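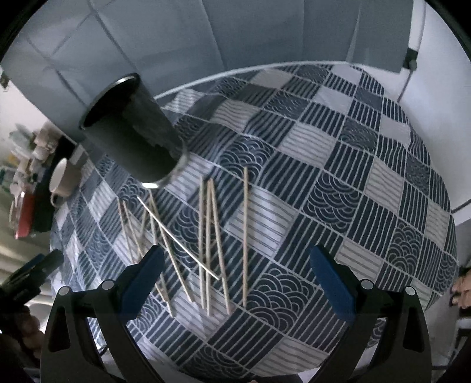
Matelum Hand-Held Gripper: Care and Setup

The Matelum is a two-finger gripper you carry in your own hand, built for people who spend long afternoons showing a machine how small things get picked up. We sell it singly or as a pair, left and right, and most of our customers end up with the pair sooner or later. Everything on this page applies to either side, and if you have just opened the carton, welcome! Get yourself a cup of something and read through to the end before you reach for a hex key.

What comes in the box
One gripper body with linkages fitted
Two soft fingertip pads, fitted, and two spare pads
Hex key and a small tube of Thaler pivot grease
Lens cloth
Printed card with the practice drills

Setting it up
Hold the gripper with the fingers pointing away from you and squeeze slowly until the pads meet. They should touch along their whole inner face, from the base to the tip. If they meet at the tip first and leave a gap behind, loosen the screw at the back of each pad by half a turn, squeeze again so the pads settle against each other, and tighten while you are still holding them closed. It takes a little patience the first time and hardly any after that.

Now let go. The fingers should swing open by themselves without a catch or a click. A new gripper can feel a bit stiff for the first 20 squeezes or so, and we would much sooner send it out snug than sloppy.

Choosing something to practice on
Thin wooden sticks are our favorite. They are cheap, they roll, they lie across each other in awkward ways, and they will show you a badly seated pad faster than any gauge we own. Spread a small handful on a tablecloth and put a cup or tumbler nearby to drop them into. Cloth gives the fingertips something forgiving to brush against — a bare hard tabletop is fine too, but go gently, as the tips take the knock.

Pick up a stick from the middle, then one from the end, then one that is lying underneath another. If it twists in the grip every time, go back and check the pads.

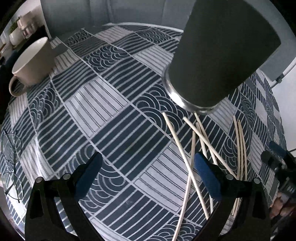
How often do the fingertip pads need changing?
Most people get a good 300 hours from a set. Change them sooner if the face has gone shiny, if a tip has started to curl, or if thin objects slip when you close firmly. Always change both pads together, even when one still looks good.

Looking after the pivots
Every 500 squeezes, or every Monday if you would rather not keep a tally, wipe the pivots with a dry cloth and work the fingers open and shut. Grit feels like sand in a hinge and you will know it at once. Put a very small dab of grease on each pivot, squeeze a few times, and wipe away whatever comes out. Please keep the grease off the pads. If some does get on them, warm water and dish soap will do the job; leave them to dry overnight.

Side play in a finger usually means a pivot has backed off a little. Snug it up with the hex key, stopping as soon as the wobble goes.

Spares and repairs
Pads, pivots and complete finger sets are listed under Jumis spares. Bent links should come back to our bench at Isten — straightened ones never run true again, and we have tried. Allow 13 working days, and pop a note in the box telling us which finger is giving you trouble.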